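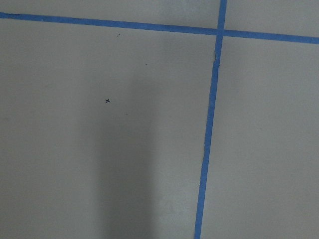
*Page last changed: 7 September 2022*

## Taping out a work surface (notes for session 5)

Right, these are the notes I promised, typed up from my own scribbles, so forgive the odd jump. We spent most of the last session on tape and I know some of you were itching to get on to the tools, but I do think marking out is where a tidy bench starts. Blue painter's tape on a matte grey top is my favourite combination for this (you can find the lines from right across the room!) and it's what I'd like you all to use for the Birkis exercise.

### Before any tape goes down

Wipe the surface with a barely damp cloth and then go over it again with a dry one. Dust is the enemy. Then put your big things on the surface, have a play, move them about, and only when you're happy with where they live do you take them off and reach for the roll. In the August group we did it the other way round and had to redo 6 benches, which was a very long afternoon.

### The two long strips

Start with the strip that runs side to side. Stick one end, pull off more than you need, hold it just clear of the surface and lay it down in one go. Press it along with a thumb from the middle outwards. The second strip goes top to bottom and crosses the first.

The crossing doesn't have to be in the centre. I like mine well over to one side, so I get a couple of roomy sections for the work itself and smaller ones for bits and pieces. Tape straight through the crossing, please, both strips whole. Four short pieces meeting at a point always start to curl there.

### How straight is straight?

This got the most questions. If your strips lean a bit, your sections come out as slightly skewed four-sided shapes with corners that aren't quite square. For sorting and tidying I really don't mind! You'll still know which section is which. For anything you're going to measure from, though, I do mind, and you should check the corner with a set square before pressing down.

Quick way to check by eye: stand directly over the crossing and look down. From the side, everything looks straighter than it is.

### Nicks and ragged edges

A little nick along the edge can stay if it's lying flat. If it's lifted, press it down with a fingernail, and if it pops up again, patch it with a short bit of tape laid along the strip. Please don't pick at it. Specks on the tape can wait for the next wipe-down.

### For next time

- Tape out one surface at home or in the Sasotside room, two strips, one crossing.
- Give each section a job and write the jobs down on paper (not on the tape, it smudges).
- Live with it for 5 days, then tell me which section has filled up with junk. Mine is always the small one at the top.
- Read the Murthy sheet on labels, front side only.

The spare rolls are on the Zillness shelf, next to the cloths. Take one each and bring back whatever's left, even if it's just the last few turns on the roll.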